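Kistex hand-held gripper set: a term with the Donstead robotics club

Reviewed Sunday, June 21, 2020

We bought the Kistex pair in February for the student project strand of the Donstead robotics club. The project is to record people doing small table jobs with grippers on their hands, then use the recordings to train an arm to do the same jobs. The club had tried this the year before with a single home-made gripper and got nowhere with anything that needed two hands, so most of the budget went on a proper set.

The price was 300 pounds for the two grippers, the dotted plates, the markers and the cables. The computer, the table and the frame are not included and you will need all of them. We also had to buy a longer power strip.

Setting up

The instructions are a single folded sheet. It is clear about which gripper goes on which hand and poor on everything else. The first full set-up took us 90 minutes, most of it spent on the cables and on getting both grippers to show up in the software together. A new member who has been shown once can now do it alone.

The straps go over the back of the hand and the fingers. They have plenty of adjustment for a large hand and not enough for a small one. Two of our members wear a thin glove underneath to take up the slack. Roll loose sleeves back before you put the grippers on, as cuffs catch in the strap.

The white plate on top has to face upwards and stay clean. A thumbprint over the dots was enough to lose tracking for part of a recording. We now wipe the plates at the start of each session.

In use

The job we chose was dressing accessories: pick up a bow tie, open the neck strap and hang it on a wire rack. It was picked by a vote and it was harder than we expected. Black fabric is thin, floppy and slides about, and a neck strap will twist over itself at the first chance.

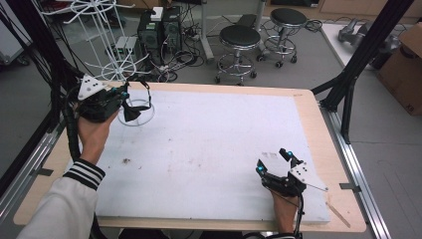

Both grippers in use over the board, with black fabric held above a clear plastic ring.

The fingers open wide and close evenly. There is a small amount of play at the joint, which you notice on the right hand more than the left. For solid objects it makes no difference. For cloth you learn to close a bit further than feels needed. Grip on fabric is good once you have hold of it, and it is the first pinch that takes practice. Most beginners come down too steeply and push the cloth along the table. Coming in at a low angle works better.

You cannot feel much through the fingers. People who sew or do model making seemed to adapt quickest, and the rest of us needed a couple of sessions before our recordings were worth keeping. By the end of term we had kept 133 recordings. We threw away more than that, mostly from the first weeks.

Arms get tired. The grippers are not heavy when you first put them on, but holding both over a table for a long stretch is work. We swap the wearer after every ten recordings and would suggest the same to any school group.

The work surface

The sheet says nothing on this, so it is worth a paragraph. We started on the bare wooden table and the fingers skidded on it. A white foam board on top was better. It gives slightly when the fingers come down, and dark fabric is easy to pick out against it. It does mark. Ours is smudged and will want replacing before next year. Pillai sell large sheets by the pack and deliver to schools.
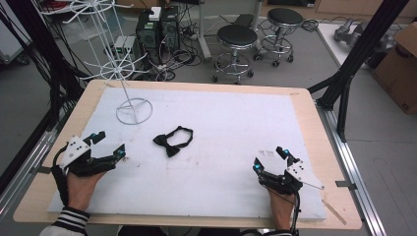 Bow tie on the foam board, wire rack behind it to the left.

We put the rack on the left for right-handed wearers and have not tested it the other way round enough to say. The spinning type is cheap but it turns when touched, so one gripper usually has to steady it. If you want an easy first task, use a fixed peg.

The gripper camera

Each gripper can record its own view as well as the one from the head camera. The gripper view is the best part of the set. It shows the pads and whatever is between them, and when a recording goes wrong it is normally the view that tells you why. We used it a lot in teaching. Playing back a missed grasp from the hand's side got the point across faster than talking about it. 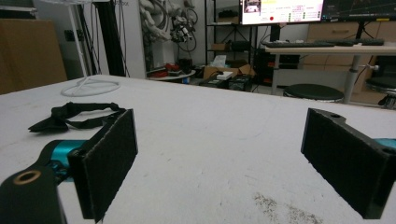
View from the gripper camera with the pads open.

The drawback is that the camera sees the rest of the room too. Sort out what is behind your table before you start, particularly any screens. We did not, and now have a lot of film of a desk.

The pads are covered in foam. Ours have picked up a bit of fluff but still grip. We do not know how long they last. We asked Kistex for spares and had a reply in two days, with a price that seemed high for what they are.

Cables

This is the weak point. Each gripper has its own cable, and the two of them get in the way of each other, the work and the wearer's elbows. The coiled type springs back and pulls lightly on the wrist when you reach across the table. We route one down each side and that has helped. The floor round the computer is still a mess and we have taped a line that people are not to step over.

Compared with the Borik set

Another club lent us the Borik set for a fortnight. It costs 600 pounds for the pair. The straps are much better, the joints have no play and the instructions are a real booklet. The recordings we made with it were not noticeably better for our task. If you have small hands in the group, or plan to use the set every day, the Borik may be worth the extra. For a weekly club we would buy the Kistex again.

Good points: price, wide opening, useful gripper camera, quick replies from the maker.

Bad points: straps too big for younger students, cables, thin instructions, cost of spare pads.

Rating: four out of five. Suitable for sixth form and up. We would not give it to under-14s without an adult at the table the whole time.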